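双腕デモ収録サービス Fludura 製品情報

製品トップ | 仕様 | 収録環境 | 納品形式 | お問い合わせ

概要

Fludura は、模倣学習用の双腕操作データを収録し、注釈を付けて納品するサービスです。収録はオペレーターによる遠隔操作で行い、頭部カメラの映像と両腕の関節角、グリッパー開度を同一の時刻基準で記録します。対象は寝室、客室、居室での片付け作業です。動作計画ソフトウェアおよび学習済みモデルは本製品に含まれません。

標準タスク「ごみ箱」

標準タスク群のうち、両腕の協調を必要とするものです。円形のごみ箱の縁を左右の平行グリッパーで把持し、カーペットから持ち上げて保持する動作を含みます。 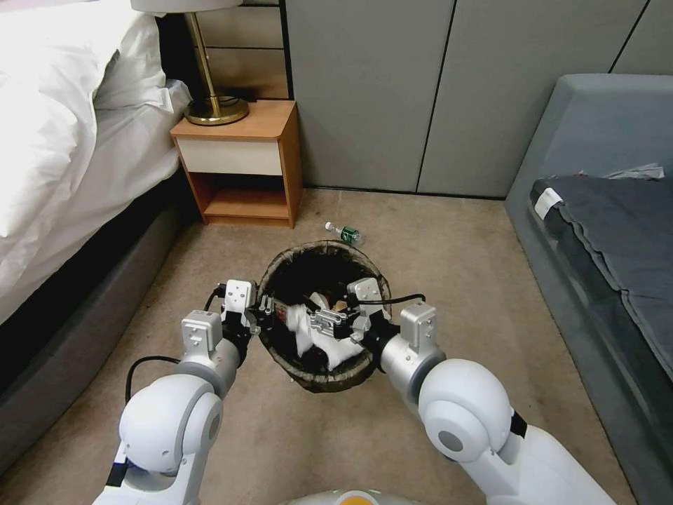

両腕把持の区間では、左右の把持開始時刻を個別に注釈します。片側の把持が先行した試行も除外せず、時間差をメタデータに残します。縁の把持位置は指定しません。把持をやり直した試行には再把持フラグが付きます。床面の小物を拾う動作は別タスクとして扱い、同一エピソードには混在させません。

収録仕様

1エピソードの上限:300秒
1タスクあたりの標準本数:200本
腕の構成:2腕、各腕に平行グリッパー
操作方式:遠隔操作(自律動作の区間は含まない)
記録項目:頭部カメラ映像、関節角、グリッパー開度、操作入力
注釈:区間境界、把持対象、再把持の有無、終了判定

終了判定は収録時にオペレーターが入力し、後日、別の担当者が映像で照合します。両者の判定が一致しない場合は「保留」とし、標準本数には算入しません。保留分の納品を希望される場合は発注時にご指定ください。

収録環境

背景の整理は標準では行いません。三脚、電源タップ、床の配線、周囲の人の脚が視野に入る場合もそのまま記録します。背景を統制したデータが必要な場合は、収録場所 Goris での条件指定収録をご利用ください。寝具、照明、床材の組み合わせは事前に書面で確定します。

片腕で縁を押さえ、もう一方の腕で包装ごみを投入する動作は「保持・投入」に分類します。軟質の包装材は把持のたびに形状が変わるため、同一品を使用した場合も試行ごとに対象物IDを発行します。投入位置の上での静止時間は規定していません。
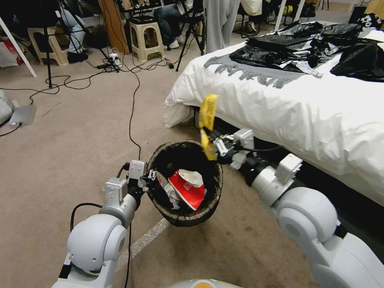
納品形式

エピソード単位のディレクトリに、映像、時系列データ、注釈ファイルを格納します。時系列データの列定義は Grurura 形式に準拠します。Ebrahimi 変換ツールを併用すると、区間単位での切り出しと列名の置き換えが可能です。変換ツールは別契約です。

欠測がある場合、補間は行わず欠測値のまま納品します。映像のみが欠落したエピソードは再収録の対象です。人物の顔が映った区間は納品前にマスク処理を施し、処理の有無を注釈ファイルに記載します。

発注と型番

型番:FL-2933(標準タスク「ごみ箱」一式)
最小発注単位:1タスク
追加オプション:保留分の納品、条件指定収録、操作入力の生データ

見積もりには、対象タスク、希望本数、使用する学習フレームワークの情報が必要です。試験用の少量データは用意していますが、本数と内容の指定は受け付けていません。

技術窓口:Rosalinda Enriquez(データ収録担当)
仕様改訂:2019年10月18日(金)
改訂内容:再把持フラグの定義を変更。2月以前に納品したデータには旧定義が適用されます。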